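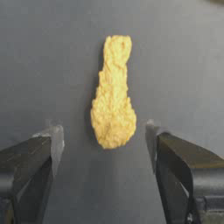
Fried chicken the day before, how to keep it crisp?

Tatevik
December 11, 2024
I must bring drumsticks to a lunch for 10 people and my only free time is the evening before. In my country we eat it the same day, so I have no experience. Cover it in the fridge or not?

Dunbar
Not covered. Put it on a rack, then oven at 200 until hot in the middle. Foil makes the crust soft.

Celtero
I don't agree with Dunbar. Without a cover the meat becomes dry and my whole fridge smells of oil. I use a box with paper towel and the lid a little open.

Dunbar
Paper towel sticks to the crumbs. I tried it in February and threw away half the coating.

Tatevik
Thank you both. I also want to ask about serving. My oval plate is small and I would not like to pile the pieces.

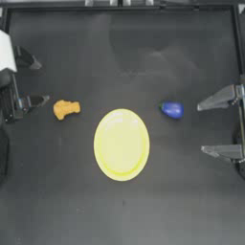
Tirevholm answered me by private message that piling is fine if the chicken has cooled for 9 minutes first, but I would still use 2 plates.

Celtero
Two plates, yes. And salt it again after the oven, the flavour gets weaker overnight.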